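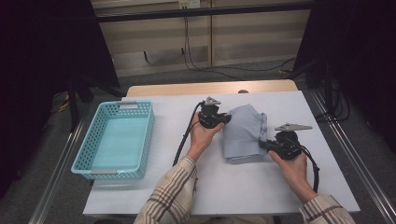 Jirkeck can be played with a pad, with a keyboard and mouse, or with a pair of hand controllers, and this section covers setting up each of them before you start a new save. Work through the steps in order the first time. If you use hand controllers with cables, sit at a table with some clear space and let each cable fall away from your wrist. The same arrangement suits a wired pad. You can return to these screens later from the pause menu, except where a step says otherwise.

4. Controls and first launch

4.1 Before you connect anything

1. Install the game and let the first update finish. The title screen shows the version number in the bottom corner. You need version 292 or later to use the settings described in this section.
2. Close any other program that changes button layouts. Two layouts running at once will make menus skip entries.
3. Plug the controller straight into the console or computer. Some hubs do not supply enough power for rumble.
4. Wait for the controller icon to appear on the title screen, then press any button.

Note: Jirkeck gives the first player slot to whichever device is pressed first. If the wrong device takes the slot, go back to the title screen and press a button on the one you want.

4.2 Choosing a layout

1. From the title screen, open Options, then Controls.
2. Select Pad, Keyboard or Hand Pair.
3. Pick one of the ready-made layouts. Standard is the default. Odia puts map and inventory on the shoulder buttons and is meant for players who spend most of their time exploring. Single Side moves every action to one half of the pad.
4. Select Try It. You are placed in a small courtyard with a ladder, a locked gate and a training post.
5. Climb the ladder, open the gate and strike the post. The bar at the top of the screen fills as each action is recognised.
6. Press the pause button and choose Keep or Change.

You can edit single buttons after choosing Keep. An edited layout is saved under a new name and the ready-made one is left as it was.

Caution: Do not leave Interact unassigned. The game will allow it, but the ferry in the first chapter cannot be boarded without it and the autosave takes place on the pier. If this has already happened, open Options from the title screen and assign the button there before loading the save.

4.3 Calibrating a hand pair

Skip this part if you play with a pad or keyboard.

1. Hold both controllers still at a comfortable height and select Calibrate.
2. Wait for the two markers on the screen to stop drifting.
3. Move the left marker into each corner in turn, then do the same with the right.
4. Squeeze and release each trigger fully.
5. Select Finish.

If a marker keeps drifting after you select Finish, put both controllers down, go back one screen and start again from step 1. Calibration is stored on the machine and does not travel with your save.

4.4 Sensitivity and dead zone

Camera Speed runs from 1 to 20. The starting value is 8. Players coming from Jernine will find this slower than they are used to, and 12 is a closer match.

Dead Zone sets how far the stick must move before the game responds. Raise it one step at a time if the camera turns without being touched. A high setting makes the lock-picking sections harder, so stop as soon as the camera is still.

Aim Assist has three settings: Off, Light and Full. It affects bows and thrown items only. The archery contest at Dambrauskienė always runs with Aim Assist set to Light, whatever you have chosen here, and your own setting returns when you leave the range.

4.5 Subtitles and rumble

1. Open Options, then Comfort.
2. Set the subtitle size. The preview line changes as you move the slider.
3. Turn Speaker Names on if you want the name shown before each line.
4. Set Rumble to Off, Low or High. Low removes the rumble from footsteps and weather and keeps it for combat.

Note: Subtitles in the opening film use the size set here, but the film plays only once per save. To see it again, choose Archive from the title screen.

4.6 Starting your save

1. Choose New Game and select an empty slot.
2. Choose a difficulty. This can be lowered at any time and raised only at an inn.
3. Name your character.
4. Confirm. The first autosave is made when you reach the pier.

Each slot holds one autosave and up to four manual saves. Your purse is limited to 2,000 coins until you rent a strongbox in the second chapter, and coins picked up beyond that are lost.

4.7 If something goes wrong

Error 477 on the title screen: the layout file could not be read. Select Reset Layouts. Your saves are not affected, but any layouts you edited are removed.

Buttons work in menus but not in play: the game is still in Try It mode. Pause and choose Keep.

Controller icon flashes: the connection is dropping. Try another cable before changing any settings.

No sound from the controller speaker: set Speaker Output to Both in the Sound menu, then restart the game.

Section last revised Aug 19, 2023. Continue to section 5 for the map and journal.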